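Mulness Flower Show returns with 42 gardens, one new snowdrop and a firm line on gnomes

March 17, 2025

The Mulness Flower Show will be opened this summer by the garden writer Yu-ting Tang, who has agreed to cut the ribbon provided somebody else brings secateurs sharp enough to do it. Last year's pair managed the job on the fourth attempt, to warm applause.

Visitors will find 42 show gardens on the lower meadow, most of them smaller than the parking space needed to visit them. Entries range from a gravel garden by Sterkard Nurseries to a bog garden from the village of Tunmont, whose residents say they have simply brought what they already had.

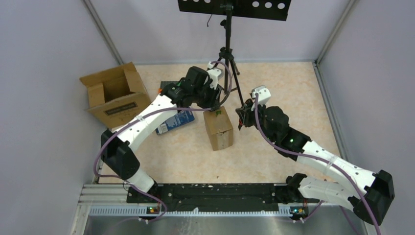
The Great Marquee will again house the sweet peas, the dahlias and the long-running disagreement between the two. Growers are reminded that vases must be filled before judging begins and that the judges' tea is not a source of water.

A new snowdrop, Galanthus 'Hung', was named in January and will appear in the only form available in summer, a large photograph and a dish of bulbs. Its breeder describes the flower as white with some green on it. Enthusiasts assure us this is a considerable departure from the other snowdrops. 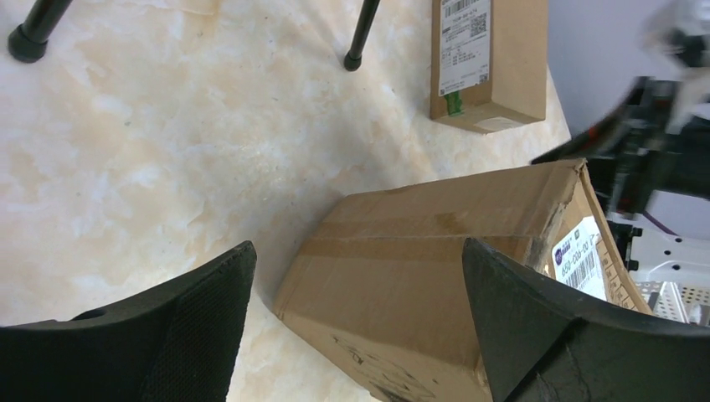
Tickets and opening times

Day tickets go on sale this week through the show website and at the Mulness garden centre. Gates open at nine, although the queue for the plant stalls has been known to form while the milk is still being delivered. The first 300 people through the gate will receive a free packet of nasturtium seed, and the slugs of the district have been informed.

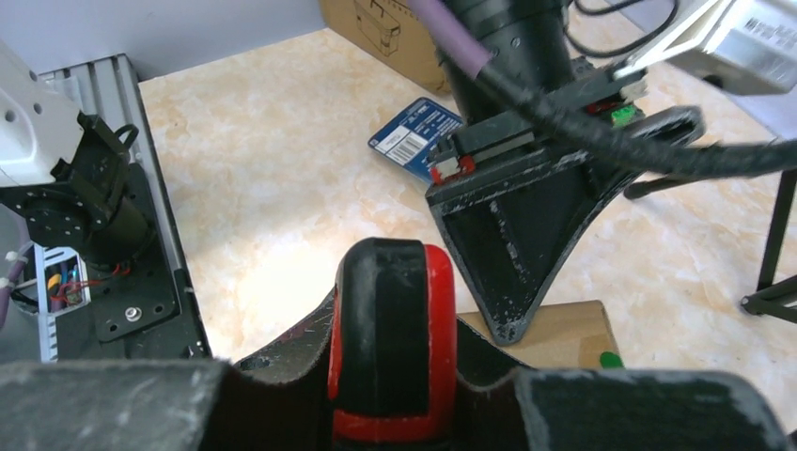

More than 1,000 plants will be sold off on the final afternoon, when a bell is rung and good manners are suspended until teatime. Wheelbarrows may be hired for £2. Delphiniums taller than their owners should travel home with the car window open.

Gnomes remain welcome in the children's competition and nowhere else. Dogs on leads are admitted to all areas except the alpine house, for reasons last year's exhibitors would prefer not to revisit.

Press passes can be requested from the Mulness show office.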